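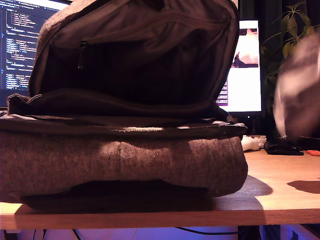
Figure 1. Open backpack on the desk, packing station, Okier open day.

Visit Report: Okier Open Day, Ekaldale
Kelechi Ogbonna
Jul 7, 2019

So for my summer project I had to visit a place that works with robots and write up what I learned, and I picked the open day at Okier, mainly since it's one bus ride from my house (I'm being truthful here, Ms. Bittencourt). I figured I'd see big orange arms welding cars. Nope! They do soft stuff. Bags, pouches, clothes, anything that flops.

I spent most of my time at the packing station. The bag there was a felt-like backpack, kind of brownish gray, lying on its back with the flap standing up. The lining inside is really dark, and the deepest part is close to black. I asked the engineer if that was a problem and she got excited -- apparently dark fabric inside a dark hole is one of the worst things you can give a vision system. Then there's the zippered pocket across the inside of the flap, with a skinny little black pull on it. Pulls like that are the part everybody on the team complains about. They swing, and the fabric behind them sags when you touch it.

They run everything on ordinary desks with ordinary clutter on them. I liked that a lot. There was code up on one of the monitors and a plant off to the side, and it felt more like my cousin's bedroom than a lab.

Some numbers from the talk, which was 20 minutes long and went way too fast. They have recorded 3,000 tries with bags so far, starting in March. The goal for each new bag is 100 tries, and they want 90 of those to work before they move on to the next one. I asked what they were at now and got a laugh and "ask me next year."

What I'd do differently: bring my own bag! Visitors were allowed to, and a kid ahead of me had a Gudesel gym bag that the team seemed really curious about. I also should have written down the name of the software, because I've got a blank spot in my notes where it should be.

For part two of the project I want to try picking up zipper pulls with the little gripper kit in our classroom. I already have three old pencil cases to start with -- if anybody has a backpack they don't need, please leave it on my table.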